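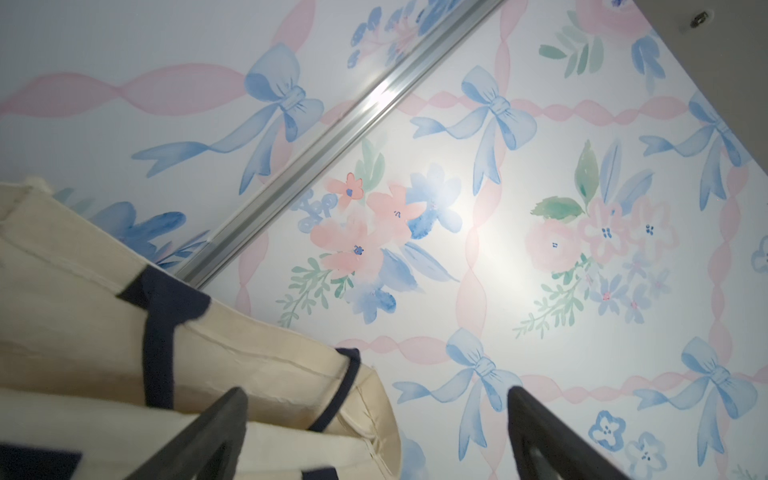 How a council makes a by-law

Level: ages 9 to 12
Subject: Government and rules

A law is a rule that everyone in a country has to follow. A by-law is a smaller kind of rule. It applies only in one town or district, and it is made by the local council.

This page explains how a by-law is made, using the town of Clikham. Other councils may do the steps in a different order or give them different names.

What a council is

A council is a group of people chosen by voters to run local services. The people in the group are called councillors. Clikham is divided into areas called wards, and the voters in each ward choose the councillors who will speak for them.

Councillors do not do all the work themselves. The council also employs officers, who are paid staff. Officers write reports, look after parks, answer letters and check that the council is keeping to the law. Officers give advice, but they do not vote.

What a by-law can and cannot do

A council can make a by-law only if a national law says that it may. This permission is called a power. If there is no power, there can be no by-law, even if every councillor wants one.

A by-law also cannot disagree with a national law. If the two say different things, the national law wins.

By-laws usually deal with small local matters, such as where people may cycle in a park or whether boats with engines may use a lake.

Step 1: The problem

Clikham has a lake called Wamach Water. In summer, people were using motor boats close to the part where others swim. The council received 54 letters about it.

Letters do not change a rule. They tell the council that a rule may be needed. An officer then looks at whether the problem could be solved in another way, for example with signs or a row of buoys. The council tried signs first. The letters continued.

Step 2: The draft

A draft is a first version. The council's legal officer wrote a draft by-law for Wamach Water. It had four parts:

What the words mean. The draft said that "motor boat" means any boat moved by an engine, including an electric one.

What is not allowed. No person may use a motor boat within 200 metres of the swimming area.

Who is excused. Rescue boats may go anywhere on the lake.

What happens if someone breaks the rule. The person may have to pay a fine of up to 500 pounds.

The first part may look dull, but it matters a great deal. If the draft had not said what a motor boat was, people could argue about whether the rule applied to them.

Step 3: The consultation

A consultation is a time when the public can say what they think. The draft is put where people can read it, such as the library and the council's website. Anyone may reply, including children.

The council received 164 replies. Most agreed with the draft. Some people from the Kallio Sailing Club pointed out a difficulty. Many sailing boats carry a small engine, which is switched off while the boat is sailing. Was a sailing boat with its engine off a motor boat?

The draft did not say. The legal officer changed the wording so that the rule applied only while the engine was running. A change made to a draft is called an amendment.

Step 4: The debate

A debate is a discussion with rules. It takes place at a council meeting, and the public may sit and watch. The person in charge of the meeting is called the chair.

One councillor proposes the by-law, which means asking the others to agree to it. A second councillor supports the proposal. This is called seconding. After that, councillors speak one at a time, and each speech has a time limit. They speak to the chair and do not talk directly to each other.

Step 5: The vote

When the debate ends, the chair calls for a vote. Each councillor may vote for, vote against, or abstain. To abstain is to choose not to vote either way.

If more councillors vote for than against, the proposal is passed. If the numbers are equal, the chair may use an extra vote — known as a casting vote — to settle it.

Step 6: Confirmation

A by-law does not begin on the day of the vote. In many cases it must be sent to the national government, which checks that the council had the power to make it and that the wording is clear and fair. Agreement at this stage is called confirmation. The by-law then has a starting date, and notices are put up so that people know about it.

Can a by-law be removed?

Yes. Removing a law is called repealing it. The nearby town of Sollumora repealed a by-law about leading cattle through the market square after the cattle market had closed.

Words to know

Abstain: to choose not to vote for or against.
Amendment: a change to the wording of a draft.
Consultation: a time when the public can give views.
Draft: a version that is not yet final.
Power: permission, given by law, to do something.
Repeal: to end a law or by-law.

Page last checked: 21 January 2021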